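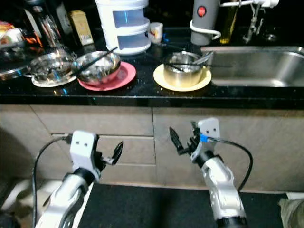

Fig. 1. Two-arm unit at the kitchen counter, both grippers open.

Search this site Search Go

Week 4 handout: Notes on the visit to Brumard

We spent Wednesday afternoon in the demonstration kitchen at Brumard. The session was part of their open day, so the talk was aimed at a general audience. These notes add the points you will need for the written report.

The task on show was clearing dishes from a counter. Brumard calls the project Momus. The arms are driven by software from Dewulf, and the training runs are stored and labeled under a separate system called Brododia. You do not need to know the details of Brododia for this course.

Figures given in the talk:
Training runs recorded for this task: 300
Runs kept after checking: 200
Time allowed per run: 60 seconds

Ask yourself why a third of the runs were dropped. The speaker blamed most of it on poor starts – the arm came in at a bad angle and the operator had to back out.

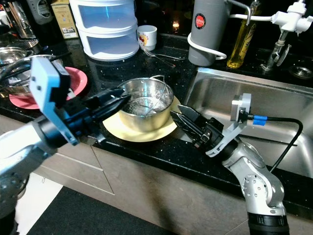
Grasp planning was the main subject of the second half. The planner has to pick a contact point before the arm moves, and the choice depends on what the object is resting on and what stands near it. Take the steel pot on the yellow plate. The left fingers are at the rim of the pot, while the right gripper points at the side of the plate, whose wide rim sticks out past the pot all the way around. Shiny walls are hard for depth cameras, and a thin handle over the opening can be missed completely. There is also a little water in the bottom, so tilt matters. A grasp that works on an empty pot may not be good enough.

Cables came up in the questions. A cable that hangs free can drag across the work area, and the planner does not model it. Brumard handles this by limiting how far each wrist can turn.

For your report, choose one object from the counter and describe two possible grasps for it. Say what each arm would do and which one you would try first. Two pages, with one sketch. Bring a printed copy to the January lab session.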